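동아리 자료실 > 양팔 로봇 설치 안내서 > 4장. 두 팔 맞추기
읽는 시간 3분
10월, 아스터드콤(Astudcombe) 로봇 동아리 설치반

4장. 두 팔 맞추기

Fluroden 제어 프로그램의 '자동 정렬' 단추는 한 번 누르면 양팔이 알아서 맞는다고 되어 있다. 우리 동아리는 그 말을 믿지 않는다. 작년 대회 예선에서 정렬 완료 표시만 보고 올라갔다가 블록을 건네는 과제에서 점수를 하나도 못 땄다. 자동 정렬은 출발점으로만 쓰고, 마지막은 반드시 눈으로 맞춘다.

시작하기 전에
- 3장의 비상 정지 점검을 끝낸 상태여야 한다.
- 작업대 위의 공구와 과제용 블록을 모두 치운다.
- 두 사람이 한 조로 한다. 한 명은 화면, 한 명은 비상 정지 단추를 맡고 중간에 역할을 바꾸지 않는다.

주의: 속도 제한을 29% 위로 올리지 말 것. 프로그램은 더 높은 값도 경고 없이 받아 준다. 경고가 없다고 안전하다는 뜻은 아니다.

4.1 마주 보는 자세 만들기

1. 두 팔을 대기 자세로 보낸다. 자세 이름은 '대기_2'이다. '대기_1'은 예전 작업대 높이에 맞춘 값이라 쓰지 않는다.
2. 자동 정렬을 실행한다. 완료 표시가 나와도 다음 단계를 건너뛰지 않는다.
3. 왼팔을 먼저 움직여 그리퍼 끝이 작업대 가운데를 향하게 한다. 케이블이 당겨지면 바로 멈추고 손목을 반대로 돌려 푼다.
4. 오른팔을 같은 방식으로 움직인다. 1mm 단위 이동만 쓴다. 끌어서 옮기는 기능은 편해 보이지만 손을 떼는 순간 조금씩 밀린다.
5. 양쪽 손가락 끝이 닿기 전에 멈추고 틈을 남긴다. 정면에서 한 번, 옆에서 한 번 본다. 정면에서는 맞아 보여도 앞뒤로 어긋난 경우가 많았다.

참고: 높이가 조금 다르거나 한쪽 그리퍼가 살짝 기울어 보여도 이 단계에서는 그대로 둔다. 기울기 보정은 4.2에서 한다. 여기서 미리 손대면 값이 두 번 들어간다.

두 그리퍼가 작은 틈을 두고 마주 본 자세. 왼팔이 오른팔보다 약간 높게 보인다.
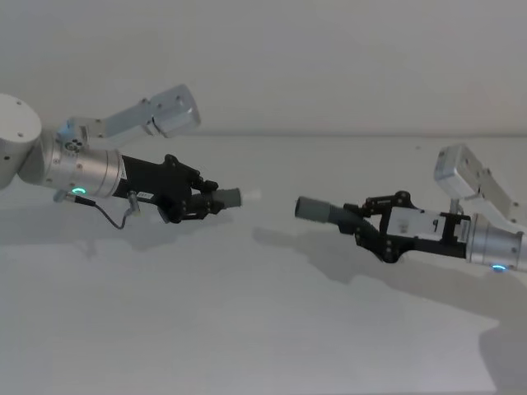 4.2 기울기 보정과 저장

1. 보정 화면에서 오른팔만 선택한다. '양팔 동시'는 고르지 않는다. 설명서에는 결과가 같다고 적혀 있는데 우리가 해 본 바로는 달랐다.
2. 손목 각도를 조금씩 바꾸면서 옆에서 확인한다. 높이는 각도를 맞춘 다음에 조정한다.
3. 값을 146번 칸에 저장한다. 앞 번호 칸은 업데이트할 때 지워진 적이 있다.
4. 전원을 껐다 켠 뒤 저장한 자세를 3회 불러온다. 한 번이라도 틈이 눈에 띄게 달라지면 4.1의 1번으로 돌아간다.

주의: 저장 완료 문구만 보고 전원을 끄지 말 것. 목록을 새로 열어 값이 들어 있는지 직접 확인한다.

보정 값은 설치 일지에 손으로도 적어 둔다. 블록 건네기 시험은 5장에서 다룬다.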